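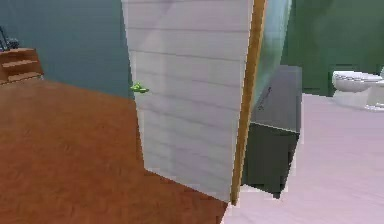

Computer rendering: a white door with a green lever handle, between a bedroom-like area and a bathroom.

SENEL FOUNDATION OPENS APPLICATIONS FOR HOME REPAIR GRANTS IN ALVARADO

Grants of up to $800 will help older residents and people with disabilities pay for small repairs and changes at home

ALVARADO — The Senel Foundation today opened applications for the Alvarado Home Repair Grants, a program that pays for small repairs and fittings in the homes of older residents and people with disabilities. Eligible households may receive up to $800 toward the cost of materials and labor. Both homeowners and renters may apply.

The program is the foundation's first in Alvarado. It follows a smaller effort in the neighboring town of Presel, where grants were limited to homeowners and could be used only for grab bars and outside steps. The new program covers a wider range of work and will run until its funds have been committed.

"Many of the requests we receive are for modest jobs," the foundation said in a statement. "A door handle that is hard to turn, a faucet that cannot be shut off fully or a loose handrail can make a home difficult to live in. These jobs often fall below the minimum charge of local contractors, and residents put them off for years."

In January the foundation mailed a short survey to residents of Alvarado who are 60 or older. A total of 1,613 households replied. Bathrooms were the room most often named as needing work, followed by front entrances and kitchens. Respondents also reported difficulty with round doorknobs, raised thresholds and poor lighting in hallways.

The survey findings were used to set the list of covered work. Outside steps remain on the list. Roofing and heating repairs, which were also raised by many respondents, will not be covered because their cost is well above the grant limit. Households in need of such work will be given a printed list of county and state programs when they contact the grants office.

Covered Work

Grants may be used for the following:

Replacing doorknobs with lever handles
Rehanging or trimming interior doors that stick or do not close
Repairing or replacing faucets, sinks and supply lines
Installing grab bars and handrails
Lowering or removing raised thresholds
Adding or replacing light fixtures in hallways, stairwells and entrances
Repairing outside steps and short walkways

Each household may request more than one item, provided the total does not go over the grant limit. Residents may add their own funds to a grant in order to complete a larger job, but the foundation will pay only its approved share.
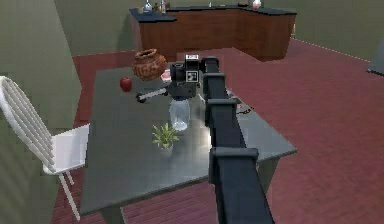 Computer rendering: a room interior with a gray-green table.

Work will be carried out by licensed contractors enrolled in the program. Burketti Home Services will manage scheduling, inspect finished jobs and handle complaints. Contractors will be paid directly by the foundation once a job has passed inspection, and residents will not be asked to pay in advance and wait to be reimbursed.

Enrollment for contractors is open now. Firms must hold a current license and proof of insurance, and must agree to a published price schedule for common jobs. Sole operators are welcome to apply. The foundation expects to enroll firms from Presel as well as Alvarado, and will pay a fixed travel allowance for visits outside a contractor's home town.

Renters will need written permission from the property owner before work begins. A one-page permission form is included in the application packet. By signing the form, owners agree that the rent will not be raised on account of the work and that fittings paid for by the grant will remain in place for the length of the tenancy. Owners of buildings with several eligible tenants may sign a single form covering all units.

"Renters made up a large share of the people who wrote to us," the foundation said. "Leaving them out in Presel kept the paperwork simple, and it also left out many of the residents who had the greatest need. The Alvarado program corrects that."
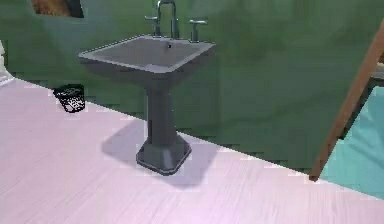
How to Apply

Applications may be submitted by mail, by telephone or in person at the Alvarado grants office. Paper forms are available in large print. Residents who would like help with the form may book an appointment with office staff, and a family member or caregiver may apply on a resident's behalf with signed consent.

Applicants will be asked to provide:

Proof of address in Alvarado
Proof of age or a statement of disability
A brief description of the work needed
The owner's permission form, for renters only

Photographs of the work area are helpful but are not required. Income documents will be requested only from households that also wish to be considered for the county's larger repair loans.

Applications will be reviewed in the order received. The foundation expects to send a decision within 3 weeks, and a contractor will normally visit within 2 weeks of approval. Requests involving an active leak or an unsafe outside step will be moved ahead in the schedule.

About the Senel Foundation

The Senel Foundation is a private charitable foundation that funds housing repair and home safety programs in small towns. Media inquiries and contractor enrollment requests may be directed to the Alvarado grants office during business hours.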